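Grirna bench study: progress report to the Teixeira fund, March

Work in this period concentrated on two-arm handling of small medicine containers. The question is whether a policy trained on teleoperated demonstrations can pick, pass and replace containers of differing size when the lids and bodies give poor contrast against the bench.

We collected 604 demonstrations, of which 37 were discarded for dropped frames in the wrist video. Clear tubes lying on their side remain the hardest item for the policy. 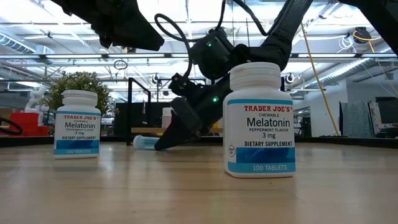
Training now uses the overhead and wrist views together. Grasp points are predicted for each arm separately and then checked against a shared clearance limit before either gripper closes. This check was missing from the version described in our December report, and adding it removed most of the finger collisions at handover.

The set of containers has been widened, and start positions are now varied between runs. 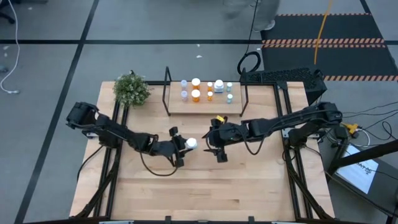
Putier asked in review whether the gain came from the clearance check or simply from more data, and wanted the two separated before any claim is made. We agree. An ablation of 36 trials per condition is under way, with 3 conditions, and the partners at Gurkemum will score the recordings blind.
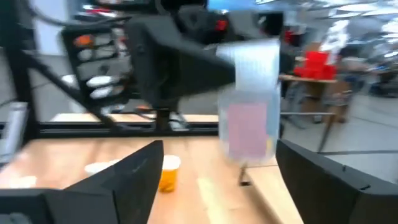
Motion blur in the wrist video still harms the pose estimate when the other arm moves quickly. We will try a shorter exposure first and a speed limit near handover second. Spending is within budget and no change to the end date is requested.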